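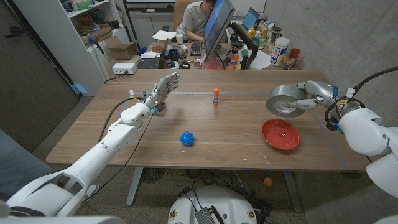

クラスネス町の予算

ヴィットリア・コロンボが町役場の財務係に入って最初に覚えたのは、数字の読み方よりも、議場の暖房の癖だった。十月を過ぎると、傍聴席の左側だけがやけに暑くなり、右側では誰もコートを脱げない。だから町の人たちは何十年もかけて、寒がりは左、せっかちは右、というふうに座るようになったらしく、議長は手が挙がる前から、どちら側が長くなりそうか見当をつけていた。

クラスネスは川と丘にはさまれた細長い町で、渡し場のあるほうをティンドロウ、丘の上をドゥダと呼ぶ。地図の上では同じ町だけれど、ドゥダの人はパンを買いに下りてくるだけのことを「町へ行く」と言うし、ティンドロウの人は丘に雪が積もっていても、空が晴れていれば雪のことなど忘れている。そういう二つの地区がひとつの財布を使っているのだから、毎年の予算がすんなり決まるはずもないのだった。

その年の争いの種は渡し船だった。川向こうのアルーラへ渡る古い船で、橋ができてからというもの、乗る人はめっきり減っていた。町はこの船に毎年少なからぬお金を出していて、来年度の案では、それをまるごと丘の道の除雪に回すことになっていた。案をまとめたのはヴィットリアである。乗船券の控えを一枚ずつめくって、昨年の乗客が1278人だったと突き止めたのも彼女で、その晩は目がしょぼしょぼして、鍋のスープに塩を二度入れてしまった。

説明会は12月7日の夕方に開かれた。ヴィットリアは資料を抱え、暑いほうと寒いほうのちょうど真ん中に立って話した。声は思ったより落ち着いていた。船の維持費、丘の道の長さ、救急車が坂の途中で立ち往生した去年の冬のこと。ドゥダの人たちは深くうなずき、ティンドロウの人たちは腕を組んだ。まあ、予想していたとおりの眺めだった。

質問の時間になって最初に立ち上がったのは、ヨロツィン・サムディオだった。渡し場のそばで編み物の店をやっている人で、歳は七十をいくつか越えている。毛糸の帽子をかぶったまま、暑いほうの席の、しかもいちばん暖房に近いところに座っていたので、頬がりんごのように赤かった。

「コロンボさん、よく調べてくださったのねえ」と彼女は言った。「ひとつだけうかがいたいの。その千何百人というのは、行きの人かしら、帰りの人かしら」

ヴィットリアは資料に目を落とした。乗船券は往復で一枚である。けれども帰りはバスにする人もいるし、アルーラの側から乗ってくる人もいる。向こうで売られた券は向こうの役場が持っていて、彼女の数えた束には一枚も入っていなかった。

「こちらで乗った方だけです」とヴィットリアは答えた。首のうしろが、すうっと冷たくなった。「アルーラで乗った方は、入っていません」

議場がざわざわした。議長が木槌に手を伸ばしかけて、やめた。

「責めてるんじゃないのよ」ヨロツィンはあわてて手を振った。「わたしの妹がね、向こうに住んでいるものだから。火を使うのが危なくなってから、お昼を食べにこっちへ来るの。橋まで歩くには膝が悪くてね。あの子は数に入っているのかしらと思って、それだけ」

それだけ、と言って彼女は座ってしまった。そのあとは除雪車の燃料の話や、街灯の話や、なぜか図書室の椅子の話まで出て、会が終わったのはずいぶん遅い時間だった。

翌朝、ヴィットリアは始発の渡し船に乗った。船頭は彼女の顔を見ても何も言わず、ただ、風の当たらない側の席をあごで示してくれた。水は鉛の色をしていて、エンジンの音が足の裏からのぼってきた。考えてみれば、この町に勤めて四年にもなるのに、彼女は一度もこの船に乗ったことがなかったのである。いつも橋をバスで渡っていた。そのほうが早いから。

アルーラの役場はパン屋の二階にあって、階段じゅうにバターの匂いがした。係の青年は親切だったが、控えの束がどこにあるのかは知らず、二人で戸棚を端から開けていった。古い選挙のポスターが出てきて、誰かの長靴が出てきて、お昼近くになってようやく、靴の箱に入った控えが見つかった。輪ゴムはもう固くなっていて、触るとぽろぽろ切れた。

全部めくると、231枚あった。

少ない、とヴィットリアは思った。正直なところ、もっとずっと多ければいいと願いながらめくっていたのだ。これくらいでは、足してみたところで案の結論はたいして動かない。救急車は今年も坂で止まるかもしれないし、船はやっぱり高くつく。青年が下で買ってきてくれた丸いパンをかじりながら、彼女は窓の外の川をしばらく見ていた。

控えの裏には日付の判が押してあった。何気なく並べてみると、間隔がおかしいくらいそろっている。週に四日、決まって十一時の便。冬も夏も、嵐で欠航した日のほかは、ほとんど抜けがない。もちろん、控えに名前が書いてあるわけではない。それでもヴィットリアには、膝をさすりながら船の手すりにつかまる、会ったこともない人の背中が見えるような気がした。

帰りは十一時の便にはもう間に合わず、午後の船になった。

役場に戻ると、彼女は上着も脱がずに案の紙を広げた。丘の除雪はそのまま残す。船は毎日でなくてもいい。週に四日、十一時に向こうを出て、夕方に帰る便だけなら、燃料も人手もずっと軽くなる。足りない分をどこから持ってくるかが問題で、議場の暖房を直すために積んであった3000という数字の上で、鉛筆がずいぶん長いこと止まっていた。

それから、線を引いた。

修正案の採決の日、議場は例年どおり左が暑く、右が寒かった。ドゥダの議員が二人、ぶつぶつ言いながら手を挙げ、案は一票の差で通った。ヨロツィンは傍聴席で何か灰色のものを編んでいて、終わるとそれを袋に入れ、ヴィットリアのところへ持ってきた。

「ひざ掛けよ。まだ端が途中なんだけど、来年もあちら側は寒いんでしょう」 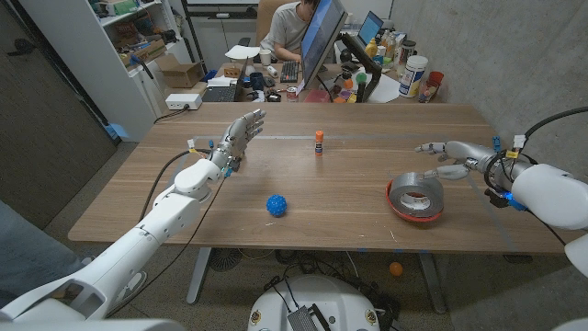
テーブルの上のテープと、二本の白いアーム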